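Equipment > Material Handling > Bin Picking > Skeltavano Pick Station

Skeltavano Pick Station

The Skeltavano takes parts out of a bin and puts them where you want them. That's the whole job. It does it all shift, and it has never once asked who left the radio on that station.

If you run a shop of any size, you already have a bin picking system. It's a person leaning over a tub. They pull out a part, turn it the right way round, set it in the fixture, and lean over again. By mid-afternoon they're doing it with one hand on the small of their back, and by the end of the year they've applied for something in shipping. We built the Skeltavano because our own Gremdale shop kept losing good assemblers to shipping, which is a perfectly nice department but was getting crowded.

What it does

A person tips mixed parts into the bin. They can lie flat, stand on end, lean on each other or pile up in a corner. The station looks at the heap, chooses a part it thinks it can get hold of, closes the fingers on it and lifts. If the pick fails, it tries a different part. It doesn't swear, so you may have to get used to the quiet.

It's slower than your fastest person at nine in the morning. We'd like you to hear that from us before you hear it from your fastest person, who will certainly time it. The difference shrinks after lunch and by four o'clock has usually gone the other way.

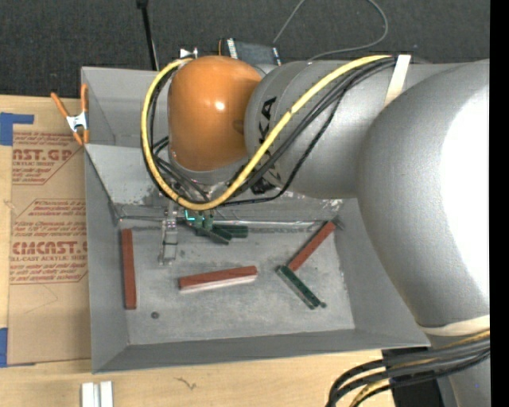 Blocks, bars, brackets and short lengths of profile are its favorite diet. Anything with two flat sides and some stiffness will go well. Springs, rags, gaskets and anything that hooks itself onto its neighbors will go badly, and you should leave those with the humans, who at least get to complain about it.

What changes for your people

Mostly, the leaning over stops. Whoever used to feed the fixture now fills bins, clears the odd part that's wedged itself in a corner, and looks at finished pieces for faults. In our own shop that person also became the one who decides which jobs go on the station and which don't, and we never officially gave anyone that power. It grew. We recommend writing it into somebody's job description, with money attached, before it grows at your place too.

Expect some resentment in the first few weeks. Expect a nickname for the machine (ours can't be printed on a sales page). Expect one supervisor to stand watching it with folded arms as if it might slip out for a smoke. None of this is in the manual, although we did suggest a chapter.

We don't sell the station as a way to cut your crew, and we'd be poor salesmen if we did, as the shops that buy it usually have more open positions than applicants. Our Lallness plant put in its first unit in May and moved the two people from that bench to inspection, where they'd been asking to go for ages. Inspection now catches more. The folks upstream aren't thrilled.

Teaching it a new part

Put samples in the bin, start the teach routine, and confirm or reject the grips it proposes on the screen. An operator can learn this in a morning. Engineers take longer, as they keep opening the advanced menu.

Most parts need 45 trial picks before we'd trust them to an unattended run. The station holds up to 200 parts in its library. If you have more than 200 parts, please call us, and also please consider having fewer parts.

What's included

Arm, gripper and one set of fingers
Control cabinet with operator screen
Overhead sensor and mounting post
Two bins, gray
3 days on site with one of our installers, who will eat whatever you have in the vending machine
Printed manual, spiral bound so it stays open on a bench

What isn't included

Guarding. Every floor is different, and your safety assessment decides what you need. We'll review your layout at no charge and argue with it if we have to.

Compressed air. The gripper is electric, so you don't need any.

Enthusiasm. You'll have to supply this locally.

Power and upkeep

The cabinet runs on ordinary shop power. Wipe the sensor window at the start of each shift, check the finger pads weekly, and look over the cable bundle for rubbing while you're there. Cables are what wear out on these things. The arm will likely outlast your lease, but a cable that's been dragged through the same curve all year deserves a glance now and then. Spare pads ship from Gremdale.

The bins will get scratched. Customers phone us about this. The bins are fine.

Options

Sampaio finger set, for thin or narrow parts. Swaps with a hex key.
Second bin position, so a person can refill one while the station empties the other.
Status light, tall. Useful across a big floor.
Status buzzer. We sell it, but we've also been asked to come and remove it.

Ordering

Part number SKV-215. Send us a handful of your worst parts with your inquiry. The nice ones always work, and they don't tell either of us much. We'll run them at Gremdale and send back video of the whole session, failed picks included, along with your parts, minus any that rolled under the bench.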